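The Pauses

I'd been cutting out the pauses since Tuesday morning and I was proud of it, which should tell you how the week went.

The way it works at Varnside is that a person drives the arms and we record everything, and then the model (ours is called Maka, and no, I didn't pick the name) learns to do what the person did. One recording is an episode. We had 126 of them, all the same job, get hold of a blue bin and set it down where it's supposed to go. Every one of them had been driven by Despina Begović, who used to run the returns desk at a furniture outlet and is better with a gripper than anybody with a degree in it, me included. Me especially.

And she stops. That was my whole complaint. She brings the fingers up to the bin and then she just stays there, not doing anything, and you sit watching a bin for what feels like a lunch hour, and then she closes on it and off it goes. If you train on that, the robot learns to stay there too. Anyone who has done this for a month can tell you so. A robot that's holding still sees exactly what it saw a moment ago, so it decides to hold still again, and you get a very expensive hat rack.

So I wrote a script. It found every stretch where nothing moved and snipped it out. I named it haircut. I ran haircut on everything and the episodes came out so smooth you could have set them to music.

Liao came by and looked over my shoulder. Liao runs the lab and eats sunflower seeds out of his shirt pocket.

"Did you ask her?" he said.

"Ask her what?"

"Why she stops."

I said she was thinking, probably. He said "Huh" and went away and left two shells on my desk.

I trained it overnight. I came in early with a breakfast sandwich and a really unattractive amount of confidence, and I set it going for 40 tries, and I kept score on the back of the sandwich paper. Old Maka, the slow one, had its bad habits but it mostly got the bin. New Maka went in fast and pinched the rim crooked, time after time. It went in like my uncle goes into a parking space. By the end there was more grease than checkmarks on that paper, and I folded it up and put it in my pocket so I wouldn't have to be in the same room with it.

I did what you do, which is I blamed the lighting. Then the fingers. Then I blamed the train from Timetstead, which goes past and makes the windows buzz, and I got as far as printing the timetable before I went and found Despina.

She was in the break room peeling an orange in one long strip.

"When you stop," I said. "Right before you grab. What are you doing?"

"I'm waiting for it to quit."

"For what to quit?"

She looked at me like I'd asked what a door was. "The wobble," she said. "You bring the arm up, it wobbles. It comes on rollers, the bin wobbles. You wait, everybody settles down, you grab. You've never noticed?"

I said I'd noticed. I hadn't noticed. I'd watched every one of those recordings, at double speed, mostly, and there isn't a lot of wobble to see at double speed.

"Sometimes it's a short one," she said. "Sometimes the bin is still going a little and I give it longer. I'm not asleep in there, you know."

"I didn't think you were asleep."

"You named the program haircut."

So somebody had told her. My money's on Liao.

She gave me half the orange, and I ate it standing up, and then I asked if she'd sit with me for the afternoon. I put the episodes on the big monitor at regular speed. She held a clicker. At each stop she'd click once for "wobble" and twice for "that one's just me, I was scratching my nose," and there were more noses than you'd expect! We went through every episode that way. It took until after six. Her bus went without her and I drove her home, and on the way she told me about a customer who'd returned a sofa with a cat in it.

That's the method, all of it, and I've since had to write it up in language that makes it sound as if we planned something. We cut the noses. We kept the wobbles. And in place of a robot that sees a still bin and decides to stay still forever, we gave it a short memory of the moments just before, so it could tell a bin that's settling from a bin that's settled. The memory part was Liao's, he'd been wanting to try it. The clicks were hers. My part was deleting haircut, and I'll have you know I did it very cleanly.

We ran it again on a hot July afternoon with the fans going. Despina stood next to me with her arms crossed. I had a proper sheet of paper this time, with a grid.

The arm came up to the first bin, and it stopped.

I'd spent weeks hating that stop. I knew it like a noise in my car. The fingers were out there on both sides of the thing and they weren't closing, and I could feel myself leaning, and Liao had quit chewing.

"Wait," Despina said. I don't think she was talking to me.

Then the fingers closed, flat and square, and up it went.

She didn't cheer or anything. She watched another one, and in the middle of the third she tipped her head a little to the left, and I swear she did it right when the arm let go of its wait – the same instant, as if one of them had nudged the other.

"That's me," she said.

"That's you," I said.

"I look slow."

I told her she looked great, and went back to my grid, and made a mark so hard the pencil went through.

She's on the paper, by the way. Second author. She wanted to know if that came with parking.

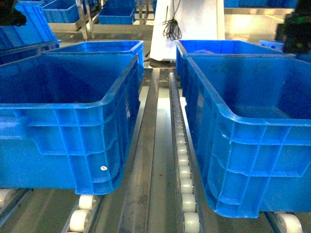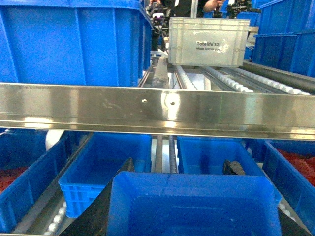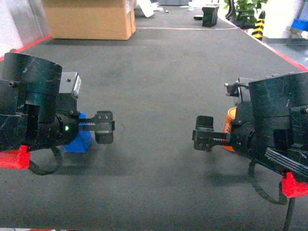
Varnside: the blue bins on their rollers, a bin between the gripper's fingers, and the two arms at the carpeted table.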